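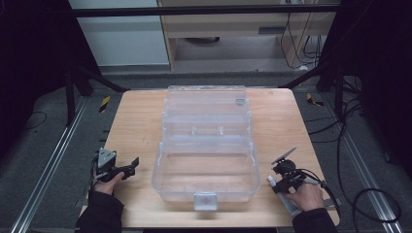
About us

Hello, and thanks for dropping by. I'm Bláthnaid Fahy, and I run Remar together with Wenjie Meng. We teach robots to do things with their hands, mostly small household and workshop jobs, and we do it by doing those jobs ourselves, over and over, with a gripper in each hand.

I came to this sideways. I trained as an upholsterer (I still can't walk past a badly tacked chair) and met Wenjie when we were both renting benches at the Paiva building. She was writing software for a packing firm and kept asking me how I knew when to stop pulling on a piece of fabric. I couldn't tell her. I could only show her, and she got very excited about that, and well - we've been working together ever since!

So what do we do all day? We open boxes. We shut boxes. We put lids on, clip them down and unclip them again. The hand-held grippers have two fingers each and no more feeling in them than a pair of barbecue tongs, and you'd be amazed how hard a plain plastic box with a flip-up lid becomes when that's all you've got to work with. My left hand was hopeless for the first month. Wenjie is left-handed and was very smug about it until we got to latches.

Everything we record goes through the same steps. One of us does the task at the table, the other watches the readings and shouts if a cable has caught on something. We then sit down and go through the takes together, and the ones where we fumbled and recovered get their own folder. I'm very fond of that folder. Wenjie reckons a robot learns a good deal from seeing somebody get into a muddle and out of it again, and I agree with her, though I also just like that my clumsy afternoons are worth something.

We also do remote control work, where the person sits at one set of arms and the robot copies them at another. It's slower and you feel a bit like you're wearing oven gloves, but for some jobs it's the better choice and we'll say so when you ask for a quote. Our longest job of that sort was Dunov, which ran to 17 different tasks and finished in July. I can still do most of them with my eyes shut. Coltell is the one we're on now and it's nearly all containers, hinges and catches, so if you ring and hear snapping noises that'll be why.

There are four of us these days, counting the two part-timers who come in for recording sessions. You don't need a technical background to do this work. What we look for is patience, steady hands and being able to do the same small thing again without getting sloppy or showing off. If that sounds like you, send us a few lines about something you make or mend - it tells us far more than a CV does.

Visitors are welcome if you let us know first. We can usually let you have a go with the grippers, and three tries is normally enough for people to stop laughing and start concentrating. Do wear something with sleeves you can push up, and mind the cables on the floor.

Page last updated 2018-05-15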